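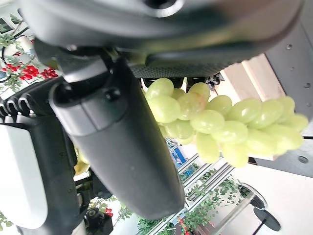
Tundstead produce display, fruit rack corner
Checked by: Brendan Tierney, 18 September 2022
Seen also by: Clodagh Mac Giolla (second half only)

1. Rack stands level, no rocking -- OK. Pushed from both sides.
2. Black metal frame, bolts tight -- OK, one on the back needed a quarter turn. Done.
3. Crate boards, splinters and nail heads -- FIX. Rough spot on the lower crate, inside lip. Sand it, dont just tape it.
4. Crates seated in the slant -- OK. Tugged both forward, neither slid.
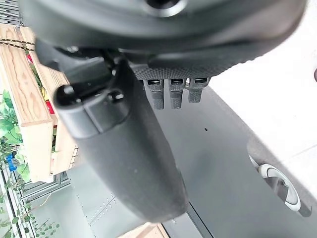 Do the crates have to come off the rack for the weekly check?
Only the lower one. The upper can be checked in place once the fruit is out.

5. Grapes, soft or split ones pulled -- OK for the green. Red needs another look before opening.
6. Loose grapes on floor -- OK at time of check. Slip hazard, so sweep every 3 hours and sign the sheet. Last two boxes not signed!!

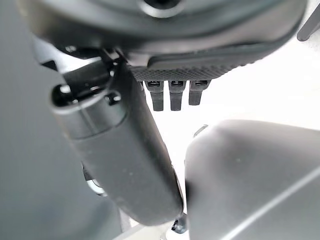

7. Top plank shelf, load -- OK. Keep it under 48 lb, label has peeled, Ademir to reprint.
8. Artificial vines and leaves -- see comment. Ties at the plank end are old, replace by October. Dust them too.
9. Fake leaves in with fruit -- washed? Not recorded. Ask Philomena.

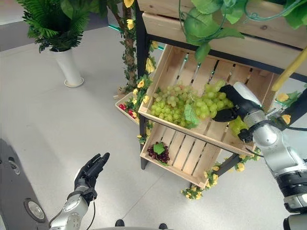

10. Tree trunk with the yellow flowers, base steady -- OK. Garland low on the rack is a trip risk if it droops, clip it up tighter.
11. Small tray at foot of tree -- MOVE. No fruit at floor level, rule 7 on the Trellport sheet.

Open items: 3, 5, 8, 9, 11. Recheck in 21 days, same form. Sandpaper is in the Dalleck cabinet, botom drawer.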